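I've been using the Hendetti wrist camera kit since June, and I think I'm finally ready to say something useful about it. Short version: I like it, I'd buy it again, and the little rule book that comes in the box is better than the software.

Yes, the rule book! Istix, who put these kits together, pack in a 21-page booklet called Good Practice for Wrist Views, and I almost tossed it with the foam. Glad I didn't. It covers cable slack, speed limits with a person inside the line, when to hit pause, and (my favorite part) what you're allowed to throw out of your recordings. Which is almost nothing. Rule one is that every view gets kept and tagged, even the ones with nothing in them you could put a name to. We went through 3,873 stills at our Drundale shop under that rule, and 78 of them ended up with the "no clear view" tag.

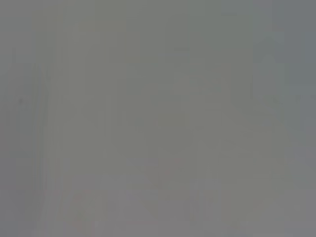 Wrist view, tagged "no clear view." Soft gray with a little pink toward the bottom.

My old habit would have been to delete something like that without a second thought. The booklet wants it kept in its place in the run, with no guessing in the notes about what the arm was near. If you can't name it, you don't name it. I grumbled for a week and then got used to it, and now our logs are a lot easier to read back.

The mount itself is solid — four screws, no wobble, and it comes off fast for cleaning. The tagging software is slower than I'd like. It hung on me one Thursday at 3,000 stills and I had to reload the whole batch, so save often. Also, the tag menu puts "no clear view" right under "delete," and I've clicked the wrong one more than once. Please fix that, Istix.

I tried the Salazar kit before this one. Nice hardware, a smaller bracket, but the safety notes were one folded sheet and there was nothing at all on record keeping. If you work alone that may not bother you. With three of us sharing one arm, I want the rules written down.

Four stars from me, and the missing one is for that menu.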